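Rorari Home Forum > Bathrooms
Started in October by dronuvard_dan

dronuvard_dan
Water here is hard enough to chew. The Bettencourt softener quote came in at $3,035, installed. Talk me into it or out of it.

sinkorswim
Out of it. I've got a spray bottle, white vinegar and a grudge. Been going 6 years.

mossygrout
Vinegar near natural stone, sinkorswim? Tell me you don't have marble.

sinkorswim
I have the cheapest vanity Celberg sells. Marble would leave me for someone better.

kettlefur
In. We paid less than that, but our plumber was my cousin, so I paid in other ways. Towels are soft now. The dog drinks more, make of that what you will.

mossygrout
Softener salt costs money too, and you'll be carrying 20 lb bags down the basement stairs until your knees quit. I'd wipe the sink at night and keep the three grand.

dronuvard_dan
Wiping at night assumes I live with people who wipe.

kettlefur
Ours, for the doubters:
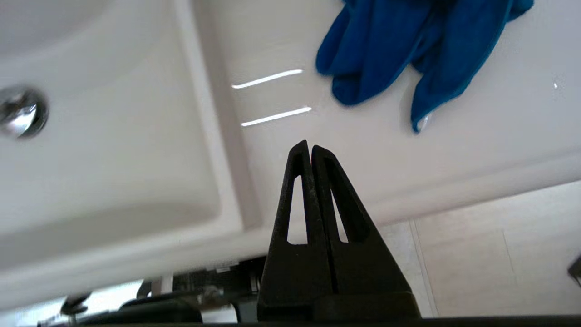
Our bathroom sink, overflow side. Still shiny.

sinkorswim
Mine shines too, for the price of a salad dressing.

mossygrout
Shiny isn't the test, look inside your kettle.

dronuvard_dan
Looked inside the kettle. Calling Bettencourt in the morning.

566 views
Contact us | © Rorari Home Forum | Back to top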